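Oltik Linen Service: progress report to the Brullier Fund
Period ending August
Prepared by Ghassan Saab

Spending

We have spent roughly $2,000 of the grant in this period. Most of it went on cloth and on repairs to the second-hand washer. The rest paid for shelving in the sorting room. Rent and electricity are still covered by our own income, as agreed.

Output

258 towels and cleaning cloths were sorted, washed and folded for the Skisport changing rooms. Deliveries went out by mid-morning except in the first two weeks, when the washer was being repaired. Szczepańska, our supplier, sent one short order of cloth and made it up in the next delivery.

Staffing

We have three part-time workers, two of them new since the last report. Both new workers have finished training on the washer and dryer and are now learning to sort and grade. Hours are close to plan. We expect to ask for a small increase in the winter, when Skisport's orders go up.

Sorting and grading

Grading used to be done on the floor beside the dryer. It has been moved to a table, and the workers say it is easier on their backs. Each piece is laid flat, checked on both sides, and put in the keep, mend or rag pile. The written guide is one page and hangs by the door.

Fabric on the wooden table

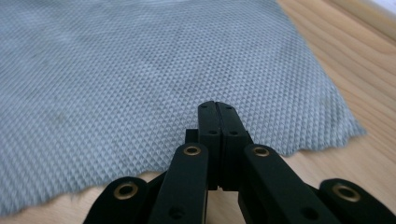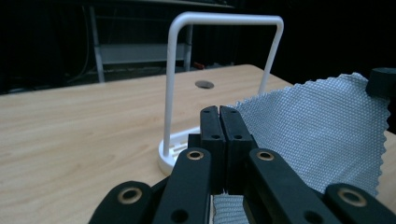 The mend pile is the part of the work that is behind. We have one sewing machine and only one person who can use it well, so pieces wait longer than they should. Edges take the most time. A wavy, slightly frayed edge like the one on the gray-blue cloth in the first photo is graded as mend under our guide, and a faint mark is noted separately so that it can be treated before sewing. We would like to move part of the unspent shelving money to a second sewing machine. A quote is attached, and we need your approval before we order.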